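Timari Street Clothing and Linen Exchange
Minutes of the general meeting, February

Present: Imtiaz Dewan (chair), Sepehr Tehrani (minutes), and nine members as per the sign-in sheet.
Apologies: three received, one of them after the meeting had started.

Meeting opened 6.40 pm.

1. Previous minutes

Accepted with one correction. The sentence "the sorting problem has been resolved" was struck out. Imtiaz said he couldn't recall anyone resolving it and would like to know who was supposed to have done so. No one claimed it.

2. Money

Balance stands at 2000 dollars before the rates notice. The quote for relining the shelves came in at 205 dollars for materials, labour not included. Sepehr asked what relining would achieve that wiping them down wouldn't. The answer was that it would look better. Held over.

3. One kind of thing per box

This item took up most of the evening.

The proposal, circulated beforehand on two pages, is that donations stop going into mixed tubs and go straight into open cardboard boxes at the sorting table: garments in one, linen in another. The boxes would be carried to the shelves as they are, with no second sort. The proposal says this will "transform turnaround". The minute-taker was asked to record that the word was queried.

Speaking for it, members said the mixed tubs are the reason towels keep turning up on the shirt rack, and that people coming in for bedding are tired of digging. All agreed that was fair. The tubs are also heavy and two have cracked handles.

Speaking against, or at least not for, Imtiaz said we had been through this with the Uvham bags, which were meant to do the same job and are now holding the Christmas decorations. He wanted to know what happens to something that is neither a garment nor linen, such as a tea cosy or a single curtain. It was suggested that this was a rare case. He said he had personally handled five tea cosies since winter and didn't consider them rare.

Discussion moved to whether things should be folded before they go in. The proposal assumes they will be. Sepehr said he didn't believe this for a minute, having seen what people do when there's a queue. A shirt gets dropped in a heap, the heap fills the box, and the box is then called full when there is room for several more.

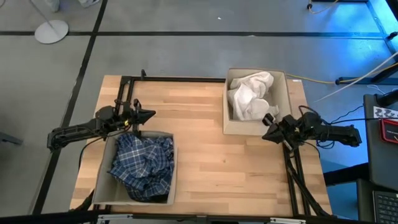
Mtshali said a plaid shirt and a white towel left bunched up like that would need shaking out and folding at the shelf anyway, so the second sort hadn't gone away, it had only been moved to whoever was standing at the other end. On the other hand they were at least in separate boxes, and that was more than could be said for the tubs.

Some back and forth followed on who should do the folding. The positions, as far as they could be separated, were that donors should be asked to fold at home, that donors will never do this, and that a sign might help. Imtiaz pointed out there is already a sign. It was confirmed that there is, behind the door, where it can be read when the door is shut.

It was then put that towels don't need to be folded at all and could be rolled. Three members fold, two roll, and one said she had stopped caring. The chair ruled that the method be left to the person on shift, provided the towel ends up smaller than it started.

On the boxes themselves, the Fuken cartons offered through the hardware shop are sold in lots of 100. Sepehr asked where we would keep a hundred cartons. Flat, behind the fridge, was the reply. He asked whether anyone had measured behind the fridge. It hadn't been measured. A member said her work throws out decent cartons every week and she could bring a few in for nothing, which raised the question of why we were discussing buying them.

It was also noted that open-topped boxes can't be stacked once they're filled above the rim, and the bottom shelf is the only one deep enough to take them with any clearance. The proposer said this had been considered. Asked where, the proposer said it had been considered generally.

Motion: that the one-kind-per-box arrangement be tried at the sorting table until the next meeting, using free cartons only, and that the tubs be kept. Moved Tehrani, seconded Dewan, who asked that his doubts be minuted. Carried, two abstentions.

Actions: Sepehr to measure behind the fridge. Imtiaz to write labels reading GARMENTS, LINEN and OTHER, the third over the objection of the proposer. Sign to be moved to the front counter.

4. Mending table

Still no working iron. The donated one trips the switch. A member offered to have a look at it and was asked to do so at her own place.

5. Winter coats

Too many, as usual for this time of year, and nowhere dry to put them. The offer of the shed was declined again on account of the smell. Anyone with a spare wardrobe to speak to Imtiaz.

6. Other business

The colour of the new tea towels for the kitchen was raised and not pursued. Key to the side gate is still missing. Whoever has it is asked to put it back on the hook without further discussion.

Meeting closed 8.25 pm.

Minutes taken by S. Tehrani. Corrections to him before the next meeting, in writing please.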